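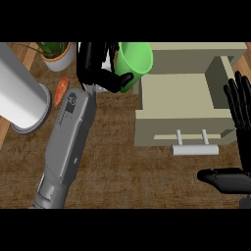

Fernwood Family Forum > Adult Services > Housing and Supports

Thread: Shared living vs. own apartment with drop-in hours

mapleporch
Posted 29/09/2019

My brother is 34 and has an intellectual disability. He has lived with our parents his whole life and they want him settled before my dad's knee surgery in November. Fernwood has offered us two choices. One is a shared living arrangement with a host family. The other is his own one-bedroom at Strand with 130 support hours a month. He says he wants his own place. My parents want the host family. Has anyone here done either one?

ticketstub_66

We did the apartment. My daughter has been at Strand for three years. 130 hours sounds like a lot but it goes fast. Ask if staff travel time comes out of it. Ours did for the first year and we didn't know until I asked for a printout.

Also ask who covers when a worker calls in sick. Get the answer in writing.

glenna_r

I would go with the host family. My son tried living alone and he was lonely. He ate cereal for supper and stopped going to bowling. He has been with his host couple since the spring before last and he is part of the household. They took him to a wedding.

ticketstub_66

Lonely is a planning problem. My daughter was lonely too until somebody sat down with her and worked out what her week should look like. Now she has choir, a part-time job at the garden center and a neighbor she watches hockey with. A host family is still somebody else's house and somebody else's rules.

glenna_r

That depends on the family. We met 2 before we found the right one. I don't think it's fair to call it somebody else's house. He has his own key and he paints his room whatever color he likes.

Sixten Aasen

I was a support coordinator for a long time, retired now. Both of these work and both of these fail. What I would look at is how easy it is to undo. If he takes the apartment and it goes badly, can he move to shared living without going back on the wait list? And the other way around? When I left, the list had 101 people on it and a move could put you at the bottom. That may have changed. Ask his coordinator directly.

The other thing is he told you what he wants. I'd start there.

mapleporch

Thanks. I didn't know about the wait list. He has been clear about it - he wants a door he can lock and a cat. My mother thinks he will leave the stove on.

pinwheel

Get a stove shutoff. We bought the Pedow one. It cuts the power if nobody moves in the kitchen for a while. It was $356 and our funding paid for it once the OT wrote a letter. It does beep a lot.

ticketstub_66

Ours is a different make but same idea. Check the cat rule at Strand. They allow them in the north building but I'm not sure about the other one.

jb_onthelake

Has anybody used Prinis for scheduling the workers? Our agency is switching to it and I can't get the family login to work.

pinwheel

jb, there is a separate thread for that under Paperwork. You have to use the email that is on his file, not yours.

glenna_r

mapleporch, would he do a trial? Our agency let my son stay weekends before he moved. I still think your parents have a point but he should get to see both.

mapleporch

I asked today. They have a guest unit at Strand he can use for a week, and a host couple is willing to have him over for dinner. He said yes to the week and maybe to the dinner. I'll post again after he's been.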